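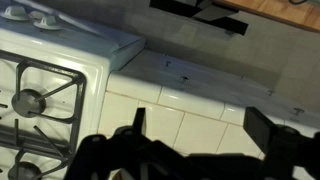
I want to answer the message about the mayor's letter, and I ask you to read to the end before you reply. I am not a friend of the mayor of Drosside and I did not vote for him. But the list is now repeating, for the third week, that he "lied about the gas contract," and I do not think we have shown this. What we have is a letter to residents in which he wrote that no home would lose its gas service under the Clulport plan. People read this on their own terms. If you cook on a white gas stove with two knobs on the panel and heavy dark grates, like the one at the top of this message, you understood that your stove stays. The contract says something weaker. It says service stays "where practical." That is a serious difference, but it can come from a careless writer as well as from a dishonest one.

Filipa Marinho wrote on Wednesday:

> When their man bends the truth it is a misunderstanding, and when
> our man does it there must be a hearing. Remember how they treated
> the Olvera councilwoman over a parking permit! They wanted her to
> resign for $20. Now the same people tell us that a letter to 500
> homes is "only wording." I say we use their own rule on them and
> call it a lie every day until the election.

Filipa, I agree with the first half of this completely. The treatment of the councilwoman was shameful, and I remember who was silent. Where I cannot follow you is the last sentence. If their rule was unfair in Olvera, it is still unfair when we take it in our own hands. 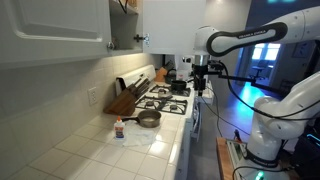 There is also a practical side. The Stakik newsletter printed our accusation on its front page, and the mayor's office answered in one day with the full text of the letter. Most readers saw the answer and stopped there. They did not go on to the contract, where the real problem is. We gave him an easy question and he answered it.

I would prefer that we ask him 2 things in public, with the documents attached:

1. Who decides what is "practical," and can a resident appeal?
2. Why did the letter go out before the council had seen the final contract?

If he refuses to answer, then we have something solid, and I will sign whatever you write — even with the strong words. Until then I ask that my name is taken off the petition in its present form. I know that up to 100 people have signed it and that this is not a pleasant moment to say so. I should have read it more slowly the first time.

Please reply to the list and not only to me.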